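**Prerkasach** is a hilltop settlement site and the name of the study project that has worked on it since the first test trenches. Best known for its storage pits and for a long run of coarse pottery called Borkelance ware. The site sits on a low ridge above a creek flat, mostly grazing land now, with a farm track cutting the eastern side.

## Name

Taken from the ridge. Older maps spell it a few different ways. The project uses the one form in all its reports and so does this article.

## Site

The settled area is an oval, longer north to south. A shallow ditch runs around the west and south sides. On the east it's gone, ploughed out or under the track. Inside the ditch are post holes, hearths, pits, and one stretch of stone footing that doesn't line up with anything else.

So far 33 pits have been dug in full. Most are bell-shaped, narrow at the mouth. Grain turned up in the lower fill of several, charred, along with animal bone and broken pots. A few had been relined with clay, which suggests they were kept going over a number of seasons. Others were filled in one go.

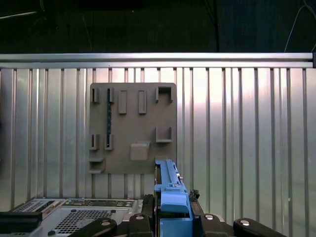 The stone footing is still argued over. Early reports called it a house wall. Later ones prefer an animal pen, going by the soil chemistry, which is high in phosphate on one side only. No floor was found with it.

## Excavation

Work has gone through five seasons, all in the dry months, usually starting in July. The first two were test trenches only. The third opened the big area in the centre, now called the Zupan trench after the paddock it lies in. Seasons four and five extended it south to meet the ditch.

Recording was on paper at first, then switched to tablets partway through the third season. The switch caused some trouble – two context numbers were used twice and had to be sorted out afterward. Readers using the early plans should check them against the revised list.

## Finds

The catalogue stands at 3134 entries. Mostly potsherds. Also grinding stones, bone points, spindle whorls, a small amount of worked copper. No coins, no writing.

**Borkelance ware** is the common pottery. Thick walls, grit temper, fired unevenly so the colour goes from grey to orange on a single pot. Rims are plain or pinched. Sixty-nine vessels have been pieced back together enough to give a full profile. There's a finer ware too, thin and burnished, but only in the upper layers and never much of it. Might be traded in.

## Dating

Radiocarbon samples came from grain in the pits and charcoal in the hearths. The pits cluster tightly. The hearths don't, and at least one looks to be a good deal later than everything around it. Old wood is the usual explaination given. A second phase of use, after the ditch had silted up, is now generally accepted but how long the gap lasted isn't clear.

## Archive and records

Paper records were scanned and the database moved off the old dig computers onto newer storage. Originals are kept in the Firner store with the finds, boxed by trench and then by context. Soil samples are held separately.

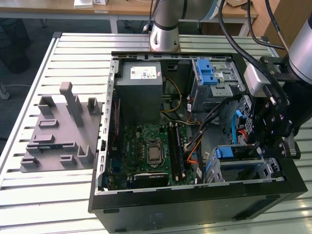

*Open computer tower on a slatted aluminum bench, with the power supply, motherboard and memory modules exposed.*

Access to the store is by written request. Small loans of sherds for thin sectioning have been approved in the past, whole vessels have not. The database can be searched by context, material or season, though the bone entries are only partly keyed in.

## Publication

Interim reports exist for every season. The final report is planned in two parts, structures first and then finds. Part one is in draft. The pottery typology came out early as a separate paper and is the thing most often cited, altough its phase numbers don't match the ones used in the later interims. Use the later ones.

## See also

- Bell-shaped pit
- Grit temper
- Hilltop settlement

*Last revised Jun 21, 2021*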